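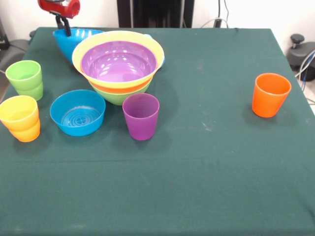
**Grorel tableware trial -- progress to the end of April**

Prepared by Lavanya Lobo

Work on the nesting task continued as planned. The Murkix order arrived complete, and two pieces with rough rims were exchanged. Spend on consumables stands at just over 200 against the 3000 awarded.

The starting layout is now fixed and written up.
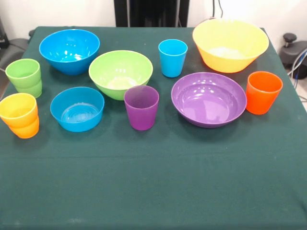 *Fig. 1. Starting layout: five bowls and five cups, upright and unstacked.*

Stacking order took longer to settle than the layout. Wide bowls go in first.
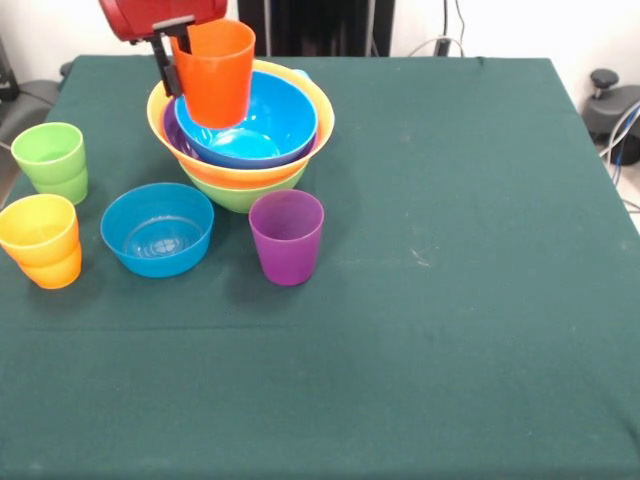 Nesting cups inside bowls is the part still under review. The written order has bowls before cups, but it does not say whether all bowls must be down first. With the orange cup held over the stack, one blue bowl was still standing separately in front. The Weso checklist will be amended to cover this case.

Cup stacks are kept apart from bowl stacks in the log -- the Dong score sheet has a column for each.

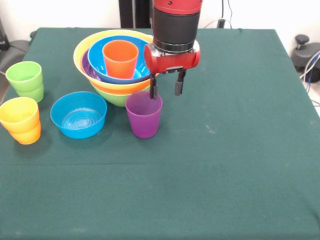 Both columns will be filled in from May onwards. Outstanding: a replacement cloth, and sign-off of the amended checklist.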